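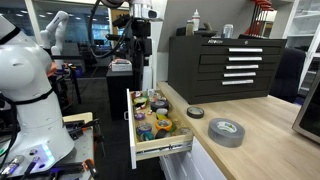
Open white drawer, office windows behind.

I've been using the Lorkero label maker since November and I have opinions! It cost me 61 dollars on special, which felt like a lot for something that prints the word "batteries", but my old Turunen chewed through tape like a puppy and I'd had enough.

Setup was easy. The keyboard is a proper one (not the alphabetical kind, thank goodness) and the screen is big enough that I don't need my glasses. I've printed more than 343 labels so far — spice jars, the kids' lunch boxes, the fuse box, a whole shelf of paint tins in the garage — and I'm only on my second cartridge.

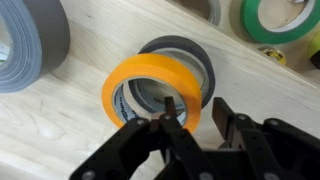
The stickiness is where it beats the Turunen hands down. Labels on my favourite water bottle have been through the dishwasher 30 times and the corners haven't lifted. The grey-on-white tape is a bit faint though, so get the black.

My one real grumble is the cutter. It's stiff, and it leaves a silly wide margin at each end unless you dig through the menus to turn it off. Refills are 18 dollars, too, and the cheap ones jam. Still, I'd buy it again tomorrow.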